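March 2025, late, should be asleep

Did the wardrobe finally. Half of it anyway. Been putting it off since we moved in and the rail was bowing in the middle, could hear it creak at night.

Started with the winter stuff because that was the easy bit. Jumpers into the two Grustora tubs, lids on, shoved under the bed. One lid doesn't click. Will deal with it in July when I want them all back out again and am cranky about it.

Then summer tops. Ugh. So many singlets, why. Put everything on the bed first like Fathima told me to and then of course had no bed. Fathima Debnath has a system, everything by sleeve length, no sleeves at the left end and coats at the right. I said I'd try it. Got as far as no sleeves and ran out of puff.

Hangers are the real problem. The wire ones are all from the dry cleaners or Mum's and they tangle if you so much as look at them. Pulled out one and 3 came with it. Went on the Turnora site at lunch for the padded kind, 50 in a box, $81 plus shipping!! No. The wire ones can stay. 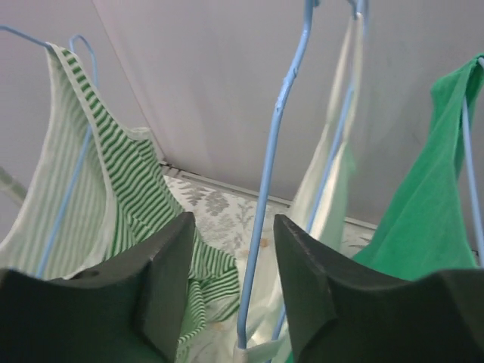 Green stripy one is staying. Thought about it for ages, the neck's gone a bit soft but I wear it every single week once it's hot. The plain white can stay too, goes under things. Anything with a mark I can't get out goes in the rag bag, no more arguing with myself. Blue linen dress — don't know. Wore it to Sandrine's thing and not since. Left it on the door handle so I have to look at it.

Op shop bag is full, some 70 bits in all if you count socks, which I did because I wanted credit. Need to drop it before Thursd— before the weekend or it'll live in the boot till winter like last time.

Sandrine Roussel rang in the middle, wants her grey cardi back. Had it in my hand ten minutes earlier. Now cannot find it anywhere. Please not in the op shop bag. Will have to tip the whole lot out tommorow.

Also found: one earring, the Stunisska receipt I turned the house over for, a library card that expired ages ago. No cardi.

Feet hurt. Didnt do shoes. Kettle then bed.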